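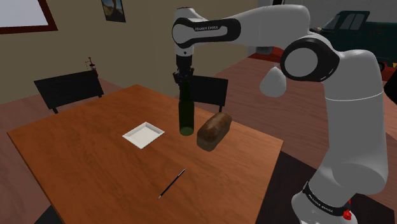

Abb. 1: Simulation, Greifer mit Flasche über der Tischplatte

Zwischenbericht März, Vorhaben Birnholm
Arbeitspaket: Regeln für Greifaufgaben in der Simulation

Im Berichtszeitraum wurde der Regelentwurf auf 9 Seiten gekürzt und von Tyra Backlund redaktionell geprüft. Er gilt für alle simulierten Durchläufe bei Suteo. Bisher liegen 913 Durchläufe vor, davon wurden 121 nach dem neuen Schema protokolliert.

Festgelegt sind:
Startlage aller Gegenstände vor jedem Durchlauf speichern.
Glasobjekte erst nach bestätigtem Stillstand des Arms freigeben.
Abbrüche mit Ursache eintragen, nicht löschen.
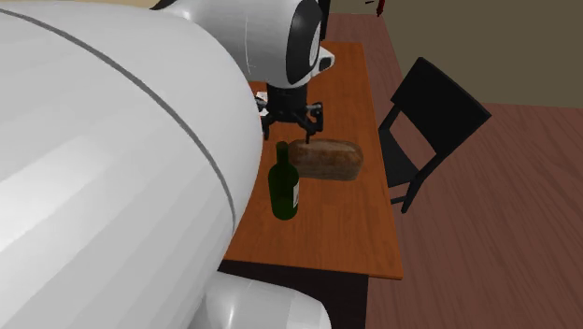
Abb. 2: Geöffneter Greifer über Flasche und Brot

Offen ist der Mindestabstand zwischen benachbarten Objekten. Gramell schlägt 40 mm vor, Lovisa Holmgren hält den Wert bei schlanken Flaschen für zu klein. Eine Vergleichsreihe ist angesetzt. Die Mittel reichen bis zum Ende des Arbeitspakets, eine Umwidmung wird nicht beantragt.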